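How to Oil Your Wooden Kitchen Stuff (and Keep It From Cracking)

I ruined my first good cutting board by leaving it in the sink overnight. It split right along a seam, and I'm still a little sad about it. So now I oil everything wooden I own, usually in July when the air conditioning has been running and the boards start looking thirsty. It's an easy job and kind of relaxing!

What you'll need

Food grade mineral oil (a small bottle lasts ages), a couple of old T-shirts torn into rags, dish soap, coarse salt, half a lemon, and one sheet of 200 grit sandpaper. I finish with Bonov board cream, but any beeswax and mineral oil mix is fine. Please skip olive oil. It goes rancid and your board will smell like an old salad.

Step 1. Clear some room

Pull out the boards, trays, spoons and anything else you plan to do. Take the dishes off the trays and wipe down the counter, or you'll be pressing crumbs into fresh oil like I did last year.
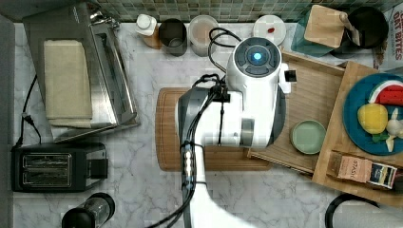

Step 2. Scrub and dry

Sprinkle on the salt, rub it around with the cut side of the lemon, then wash fast with warm soapy water. Do both sides, even if only one is dirty. Stand the board on its edge to dry and leave it overnight – longer if your kitchen is humid. Oil won't soak into a damp board.

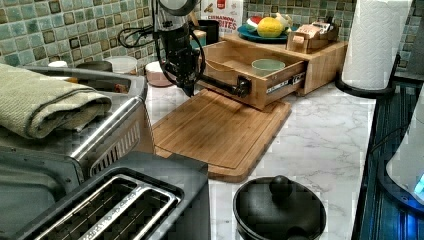 My friend Uchenna Bassey got me into doing the storage pieces too, and she was right, they dry out just like boards do. Bamboo organizers need very little oil, so put a few drops on the rag and wipe with the grain. With a drawer like this one, take the bowl out, pull the drawer open and wipe the wood by hand, but keep the oil well away from the metal slide. Oily slides collect dust and then they stick.

Step 3. Sand the fuzzy spots

Washing raises the grain, so the surface may feel a bit hairy. Go over it lightly with the sandpaper, always along the grain, then wipe off the dust with a barely damp rag. Deep knife marks can stay. You'd be there all day.
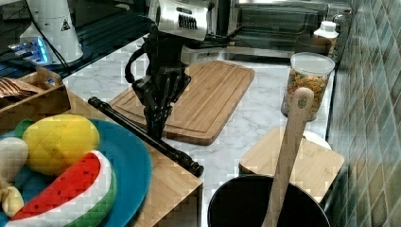 Let it dry again for an hour or so before you open the oil. Pour a puddle the size of a quarter in the middle and spread it out with a rag, adding more as it disappears. Get the edges and the end grain, which drinks up more than you'd think. Leave it until morning, then buff off whatever is still sitting on top.

Step 4. Wax and put away

Rub on a thin coat of cream, wait 26 minutes (that's one episode of my show) and buff until it doesn't feel tacky.

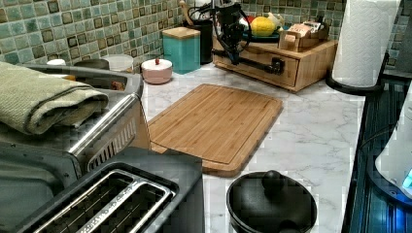

Garba Home Notes, No. 71

If your board has a juice groove, run a rag-wrapped fingertip all the way around it, corners too. Wax loves to clump in there and turn white. I redo mine when water stops beading on the surface, and the spoons whenever I have a greasy rag left over. Lay used rags out flat to dry before you toss them.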